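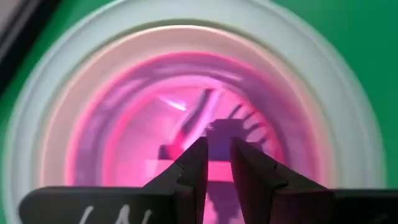 Leandro Olivares signed with Stilten in June, and he'd like it known he was not cut by Treddale. "I asked out. Write that down." So, written down. Two seasons in Treddale, mostly off the bench, then the ankle, then a spring of sitting in a polo shirt charting other people's turnovers. We talked over coffee at eight in the morning, his choice, and he looked more awake than me. What he kept coming back to was passing windows. He says young guards wait for a big opening and there isn't one, not against grown men. What you get is the slim gap between those two black fingertips in the photo, and you get it for half a second. "Then the guy's hip moves and it's gone. You threw it or you didn't."

He threw it plenty. Led Treddale in assists for a stretch over the winter, also in turnovers, and the coaches there did not love the trade. "I get it. They wanted it slow. Walk it up, call the set, find the big guy. I can do that. I did do that. I was bored and I think you could tell."

Was that the reason he left? Not all of it. Minutes, he says. And the ankle. When he came back somebody else had the job and was playing well, hard to argue. "He was hitting threes. What am I going to say, take him out?"

The ankle first, since people ask. It's fine. Left side, rolled on a rebound drill, not even a game. He did the rehab at Mfinanga, the old gym across the river with the low roof, where you can't shoot with any arc from the corners. So he shot free throws. 100 before breakfast, 100 after, sitting on a stool until they let him stand. He went from a poor free throw shooter to an okay one. "Okay is my word. My mother says great."

The Stilten deal is for one season with a team option. He didn't want to talk money, I asked twice. He did say Zitby made an offer too, a longer one, and he slept on it and passed. Zitby play the slowest ball in the league so there's you're answer.
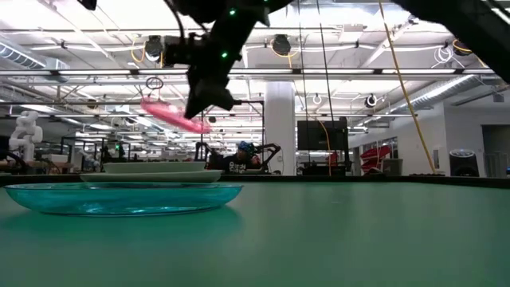
Thắng Cao thinks he should have taken it. Zitby had the better roster, Cao told me on the phone afterward, and a guard coming off an ankle should want a second year in writing before he wants a fast break. "I love Leo. I'd have driven him to Zitby myself."

I put that to Olivares later by text. Long wait – then: "tell Thang I would've gotten out at the first light."

On Stilten itself he's careful. Hasn't met everyone. Likes the coach, who called him before the agent did and talked mostly about defense. That suprised him. He's been told he'll guard the other team's best ballhandler, full court, most nights, and he has been running hills to get ready. Hates hills.

Starting job? "Nobody promised me anything." Does he expect it? He laughed, stirred the coffee, which had to be cold by then. "Yeah. I do."

Camp opens in the fall. He's still looking for an apartment, ground floor, he says, no stairs.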